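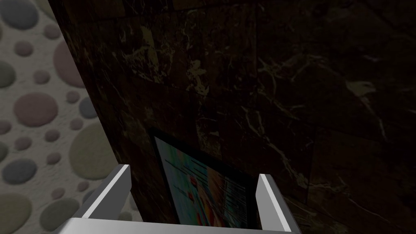

Dark brown marble with cream veining

Hi! I run a small stone and tile studio called Malabanan, and I'm looking for a part-time showroom assistant to start in September. I've been doing most of the talking, sweeping and sample-hauling myself, and I can't keep up anymore — so maybe it's your turn?

The job is 2 days a week to begin with, and we can talk about more once the fall rush hits. You'd greet people, help them pick between slabs that look identical until you've stared at them all morning, write up quotes, and keep the sample library in order. It has 753 pieces in it and I love every one of them, even the beige ones.

You don't need a design degree. I'd much rather have someone who likes people and can read a tape measure. If you've used Kistik for scheduling, great, but I can teach you that in an afternoon. You do need to be okay lifting up to 85 pounds with a second person and a cart.
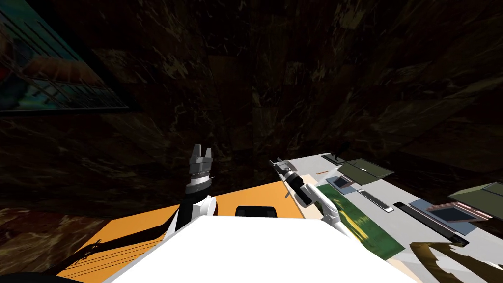
Brown marble-look walls with an orange tabletop and a pale gray one

Dark rooms are what everybody wants from me right now, by the way, so if you have opinions about brown stone next to a loud color, bring them along! Clients will ask, and they'll ask twice.

Pay is hourly, with paid breaks and a nice discount on remnants (my own bathroom is all remnants).

To apply, send me a short note about yourself and a room you've always liked, plus a phone number for someone you've worked for. No cover letter, please. I'm reading everything that comes in by 20 March 2022 and I'll call you either way.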